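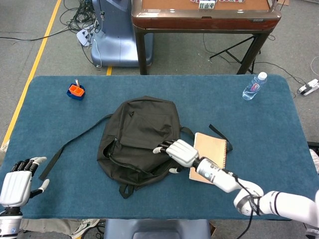
Combien de temps dure une séance ? Comptez 19 minutes, consignes comprises.

Appel à participants : ranger son sac, encore une méthode ?

La méthode Femitz promet un sac à dos prêt chaque matin sans rien oublier : le cahier contre le dos, les stylos devant, les sangles repliées. Nous avons lu la brochure de Pelupessy, son éditeur, et nous restons peu convaincus. Les essais qu'elle cite n'indiquent ni la taille des sacs ni ce qu'on y mettait.

Nous cherchons donc 104 adultes qui portent un sac à dos presque tous les jours, de préférence mal rangé. La moitié suivra la méthode, l'autre fera comme d'habitude. Cahier et stylos fournis, sac personnel bienvenu s'il a au moins une poche avant zippée.

Lieu : atelier Lerum, à Stamville, salle 458, en octobre, à partir de 17 h.
Indemnité : un bon d'achat en papeterie, modeste.
Adeptes déclarés de Femitz, s'abstenir.

Inscription à l'accueil de l'atelier, référence 2177. Les résultats seront affichés, même s'ils nous donnent tort.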